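Consejos de uso y mantenimiento del servicio de brazos de sobremesa Lomodo

Guía para hogares y pequeños talleres. Enero de 2022

El servicio Lomodo pone a disposición de particulares y talleres una estación de dos brazos para ordenar objetos pequeños, llenar cajas y pasar piezas de una pinza a otra. La estación se entrega en régimen de alquiler, con instalación a cargo de Drernmont. Las recomendaciones siguientes proceden de las consultas recibidas por el departamento de atención al usuario, que dirige Nattawut Ratanaporn, y complementan el manual sin sustituirlo.

Antes de la primera puesta en marcha

Elija una mesa firme, apartada de la cocina y del fregadero. Compruebe que el riel delantero está bien sujeto y que ninguna de las dos bases cede al empujarla con la mano. Si se aprecia holgura, apriete los tornillos con la llave suministrada, alternando de un lado a otro, y repita la comprobación a los 12 días.

La superficie debe limpiarse con un paño de microfibra ligeramente humedecido y secarse a continuación. No se recomienda el uso de ceras ni de abrillantadores: los objetos pequeños resbalan y la pinza los empuja en lugar de cogerlos. Los manteles de tela tampoco son adecuados.

Paredes y fondo

Los usuarios que instalan la estación en una sala de estar suelen rodearla de tres paneles, con lo que se evitan las corrientes de aire y la caída de piezas al suelo. Los paneles pueden forrarse con papel pintado corriente. Conviene pegarlo sin arrugas y repasar las esquinas, donde se acumula el polvo.

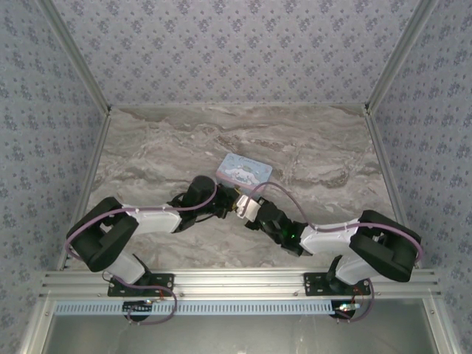
En cuanto al cableado, cada brazo debe conservar holgura suficiente para extenderse hasta el centro de la mesa sin que el cable tire de la muñeca. Con la estación apagada, acompañe el brazo con la mano por todo su recorrido y observe si el cable roza o se engancha. Los bucles sobrantes bajo las bases se recogen con una cinta de velcro, nunca con bridas apretadas.

Paso de objetos entre las pinzas

Para los primeros ensayos se aconseja un bloque ligero de caras planas. Los objetos redondos, los de vidrio y los que llevan tapa suelta se reservarán para más adelante. Las cajas pequeñas de hojalata son útiles como recipiente, siempre que se dejen abiertas - la apertura de tapas no está incluida en la modalidad básica.

Limpie las pinzas con alcohol isopropílico cada semana de uso. El lubricante Derkov 501 se aplica exclusivamente en las articulaciones indicadas en el manual, una gota por punto, y se retira el exceso con papel.

Modalidades y revisión

La modalidad básica cuesta 1,962 pesos al mes e incluye una visita anual. La ampliada, de 3,000 pesos, añade la sustitución de cables y el programa de tareas Yensuk, que permite guardar rutinas propias. Las visitas correspondientes a este año se realizarán a partir de mayo, previa solicitud.

Mantenga a los niños y a los animales domésticos alejados de la mesa durante el funcionamiento. Ante un ruido continuo o un calentamiento anómalo, desconecte la corriente y comuníquelo al servicio técnico antes de volver a encender la estación.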